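4.2 Entering players and seeding the draw

1. On the Dorkmont scoring console, open Club, then Ladder. Type each player's name as it should appear on the board. Names over 19 characters are cut short, a fate already familiar to "Kuldeep Gautam (left-hand".

2. Enter a rating from 0 to 400. Players will have views on theirs. Press Lock before they arrive. 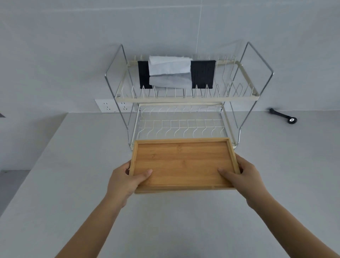
Bamboo tray, held level with both hands.

3. Select Seed Draw. Byes go to the highest ratings first.

Note: A draw holds up to 54 entries. The console accepts one more without complaint, then deletes the first — usually your top seed.

4. To withdraw an injured player, press W and confirm. The opponent gets a walkover and the ladder stays as it was.

Caution: Do not press Reset Season to fix a spelling mistake. It clears every result back to November, and the console will not ask twice.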